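Slide 4: the public art grant

Slow down here. The press release says Zovano's sculpture program "reached 2,405 residents." Ask the room what reached means. I called Nelu Stanciu at the arts office in October and he said it includes everyone on the mailing list.

Sign-in sheets for the two open houses show 217 names. Read that number twice, then wait.

Trevor Rowbotham will say the lobby display at city hall counts too. Maybe — but people go there to pay water bills.
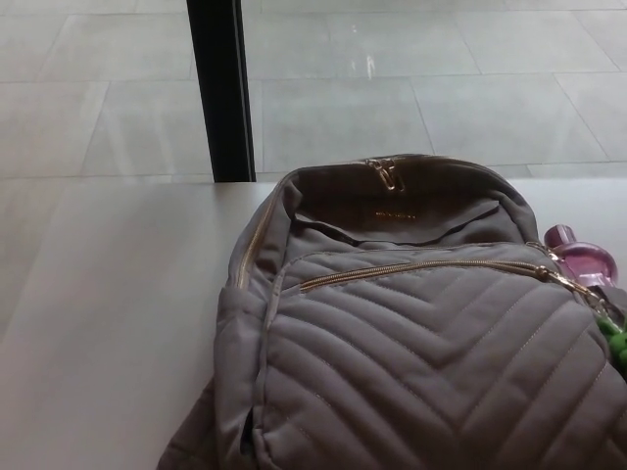 Slide 5. Who picked the artists? Two of the jurors had shown work at the Gomska gallery. Legal, as far as I can tell. Still want the scoring sheets. Take questions.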